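4.2. Doblar trapos: lo que salió y lo que no

Voy a ser claro desde el principio de la sección: cuando Josée Cloutier propuso que la tarea de referencia fuera doblar un paño de cocina, me pareció poca cosa. Yo quería platos, cubiertos, algo con más lucimiento (y con más riesgo de romper algo, lo reconozco). Tardé una semana en darle la razón. Un plato tiene la misma forma antes y después de que lo toques, y un trapo cambia de forma en cuanto le pones un dedo encima, así que casi todo lo que sabíamos hacer bien con objetos rígidos nos servía de muy poco.

El protocolo es el de la sección 3: dos dedos, agarre por pinza, superficie plana y un operador que solo interviene para recolocar el paño entre intentos. Desde septiembre acumulamos 2.156 intentos, repartidos entre el controlador Irkard y el nuestro, que en el laboratorio llamamos Zorton y que ya se ha quedado con ese nombre. Contamos como éxito un doblez que Fulvio Galli o Kazue Noguchi, sin saber qué controlador lo había hecho, dieran por bueno para guardar en un cajón. ¡Y son exigentes los dos!
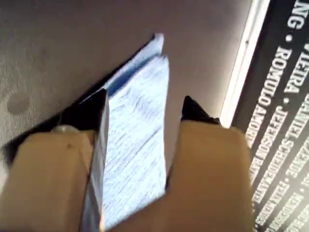

Figura 3. Agarre de un paño azul claro, ya plegado, entre los dos dedos de la pinza.

Con ese criterio, Irkard llegó al 66 % y Zorton al 78 % en el primer doblez. Suena estupendo, y durante un par de días lo celebramos, hasta que miramos el segundo doblez por separado. Ahí la ventaja casi desaparece. El fallo más común es bastante tonto: la pinza coge una capa de más o una de menos, el paño se levanta torcido y a partir de ese punto ya no hay quien lo arregle. Una persona lo nota con las yemas y suelta; nuestro sistema sigue adelante tan tranquilo, convencido de que va bien.

Probamos a bajar la velocidad de cierre (ayuda un poco), a entrar con los dedos más inclinados (ayuda bastante con las esquinas y nada con los bordes largos) y a repetir el agarre cuando la apertura final no cuadra con el grosor esperado. Esto último fue idea de Kazue y es lo que mejor resultado nos ha dado, aunque alarga cada ciclo hasta los 74 segundos. Para un taller es muchísimo tiempo. Para una casa, pues depende de la prisa que uno tenga.

¿Puede entonces una máquina doblar la ropa? Un paño sobre una mesa despejada, sí, la mayoría de las veces. Un cesto entero, todavía no, y sospecho que el cuello de botella está en el tacto más que en la planificación. De eso va la sección siguiente.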